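Taltdale Evening Robotics: Handout 4, Getting About the Virtual Kitchen
10/09/2018

Welcome back, everyone, and well done for getting Curano installed at home (I know it was a big download, and some of you have very patient families). This term we stay in simulation, in the kitchen we call Clunier, and the job is simple to say and fiddly to do: learn to read a floor.
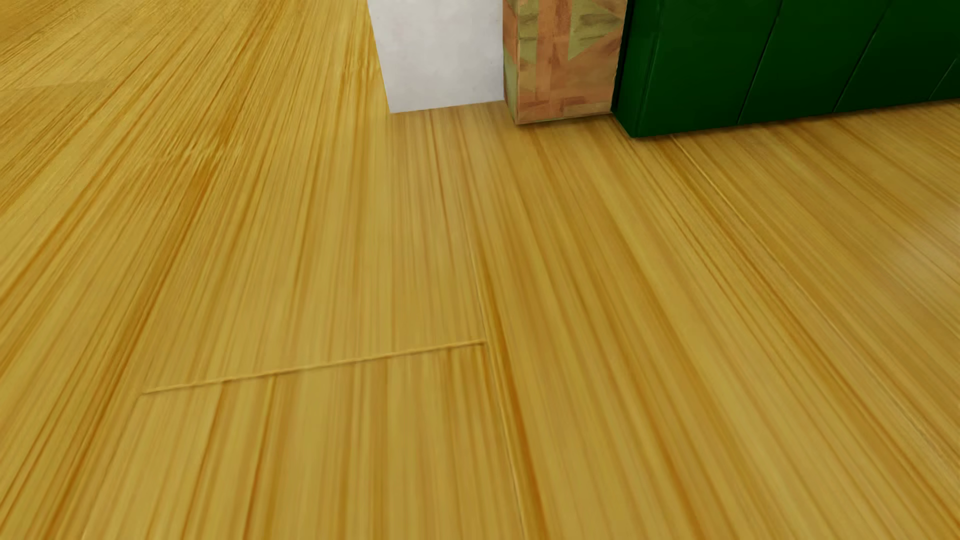

Before you write any code, load run 417 and step through it slowly. Boards, seams and the foot of a wall are the sort of thing your program can hold on to, so make friends with them first.

Then switch to the outside view and look at the humanoid standing between the long wooden box and the island. Think about how you'd steer it past that stool at the far end!

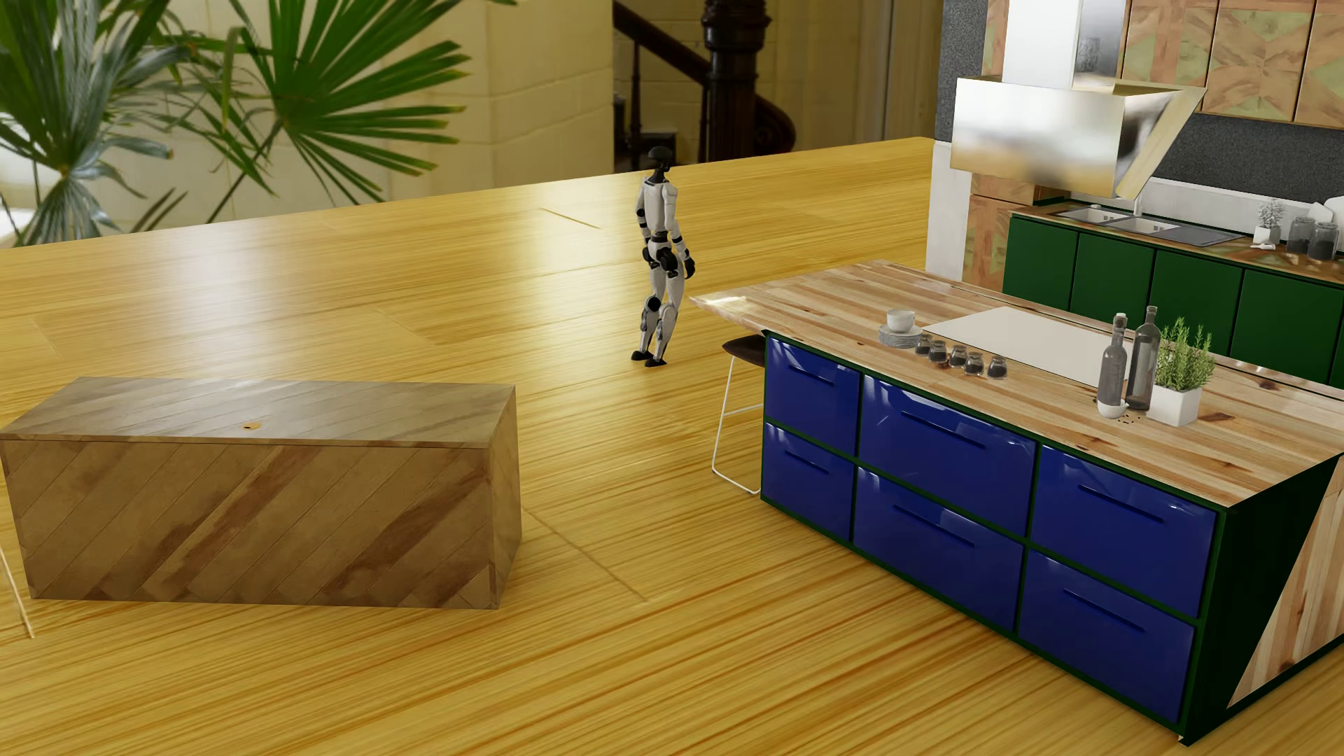 SETTING UP

Open the Amissah worksheet and save a copy under your own name. Work in pairs if you like. You need 12 saved views, and please write the run number on each one, as mine always end up in a muddle.

1. Mark the line where the floor meets the white wall, then the bottom edge of the green cabinet. 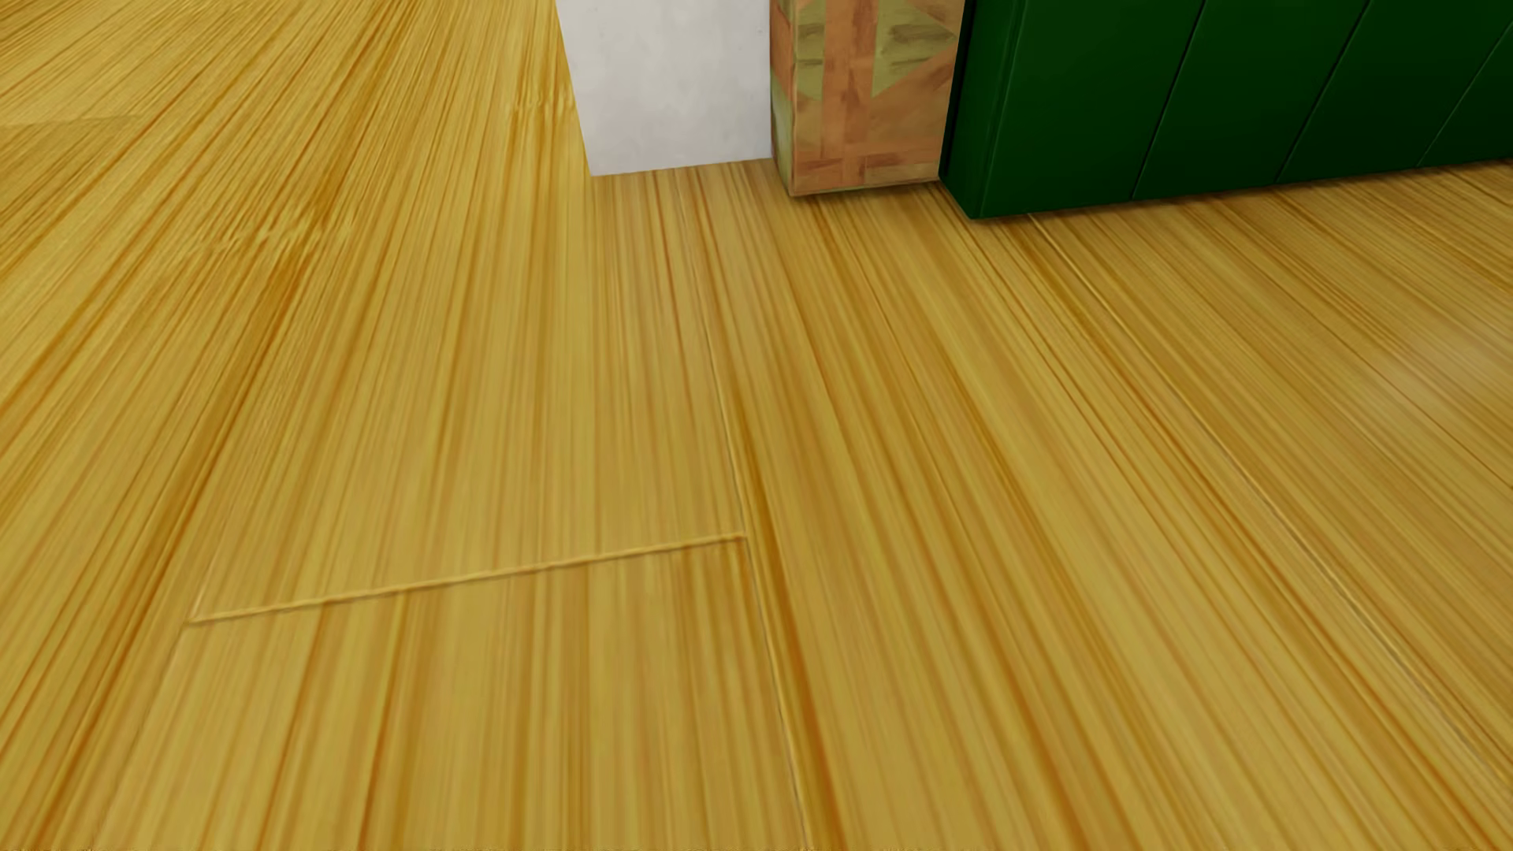

2. Mark the long seam between the boards and the shorter one that meets it. The grain is very streaky, so your edge finder may get over-excited; try a little blurring first.

3. Compare your marks with your partner's and talk over any that differ. 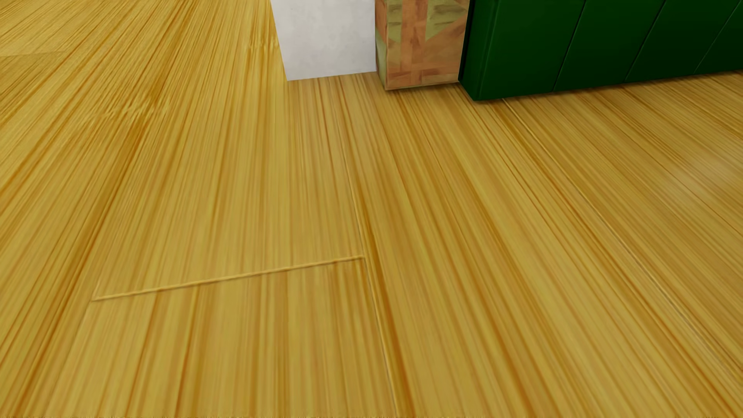 Fig. 4. Floor seams, with the green cabinet at upper right.

Bring your marked views next time, finished or half finished.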